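Speaker notes – "Does tidying up make you work better?"
Ghazala Usmani
Online session, 24 May 2020

Opening (keep it short, people are still joining)

Thank Brendan for the invitation. Mention slides will go out afterward. Ask people to mute.

Start with the claim as it usually gets put: a clear desk means a clear head. Most people listening will have heard it from a boss. Some will have said it to somebody else. I said it myself for years and had a poster of it.

Then ask where it comes from. Pause. Don't answer yet.

Slide 2 – The Tully office

Tell the Tully story. In March the whole second floor got a clean desk rule. One tray each, nothing left out overnight. Management sent a survey to everybody, 327 people answered, and most said they "felt more productive." That was reported upstairs as "are more productive." Read both phrases out loud, slowly. They are different sentences.

Also: the survey went out in the same week as the new chairs. I would be pleased with a new chair too.

If anyone from Tully is on the call, be polite about it. They did at least ask people, and they let me use this.

Slide 3 – What we would need to know

Feeling busy, feeling calm and getting work done are three things that get poured into one bucket. A survey catches the first two. For the third you need to look at the work. How long did the orders take? How many came back wrong? Did anyone look before the rule as well as after?

Estíbaliz Sotomayor tried this at Plornport, which has a parts counter and keeps proper records. She pulled 3311 orders from before and after their big tidy. The time to fill an order barely moved. Errors went down a little, then came back up once the labels started peeling. Her own view is that the labels did the work and the tidying got the credit. I think she's right, but it is one parts counter. Say so.

Slide 4 – The messy desk people are no better

Don't let the room get comfortable. There's a rival story that says mess makes you creative, and it's told with just as much confidence by people with messy desks. Same trouble. Aoife Ó Súilleabháin sent me 5 articles on this and 4 of them lead back to one blog post, which has no source at all.

(If running late, skip to the next slide.)

Slide 5 – What I'd defend

Small claims only. If you use a thing every day, keep it where your hand goes. If two people share a bench, they should agree where things live. If you can't find something twice in one week, move it. None of that needs a consultant, and it doesn't tell you what to do with the photo of your kids.

Brovby sells a shelving system on the promise of "hours back every week." I wrote to ask how many hours and whose. Got a brochure.

Slide 6 – Fixed places

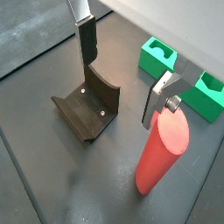 Does giving every object a fixed place save time?
Sometimes, for things that are used often or shared, and very little for the rest.

Expand on that. The sums people leave out are the time spent putting things back and the time spent arguing over where "back" is. Diarmuid Ó Gríofa kept a diary of this at Skunum and gave up on it because the diary was taking too long. Use that, it usually gets a laugh, but go on to his real point: the savings went to whoever fetched things and the cost fell on whoever put them away. Those were seldom the same people.

Slide 7 – Before you sign anything

Ask what was measured. Ask what else changed that month. Ask who does the extra work. If the reply to the first one is a survey, ask to see the wording.

Questions

Brendan is reading them from the chat. Expect one about working from home. I don't have figures for that and shouldn't guess. Expect one about fire exits and trip hazards too – yes, clear those, I have no quarrel with that at all.

Leave the contact slide up.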